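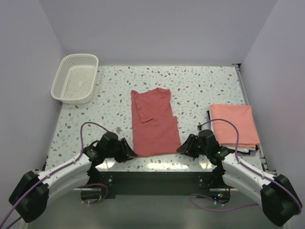

By Nadège Millet, Ciluvstead

Pustham wants shoppers to believe its new T-shirts will last 200 washes. The clothing chain put the claim on hang tags in all of its Ciluvstead stores in October, along with a price increase of 4 dollars a shirt.

What the tag leaves out is who did the washing. Asked for the test results, Pustham sent a one-page summary from Vasylenko, the mill that knits the cloth. It says five shirts were tested. It gives no water temperature, no drying method and no word on what counts as a worn-out shirt.

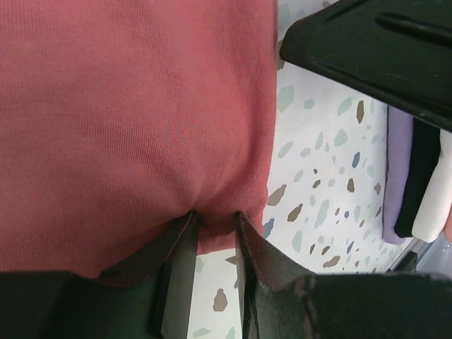
A spokesperson said the shirts "kept their shape and color" but would not say how either was measured. The full report is "for internal use."

Nunus, a local shoppers' group, has collected 2,380 signatures asking the chain to publish it. The group's own record is mixed: its last petition, over shrinking bath towels, got a polite letter and nothing else.

Pustham says the tags will stay up through the spring. Shirts that wear out early can be exchanged, with a receipt, within 30 days. At one wash a day, that covers 30 of the 200.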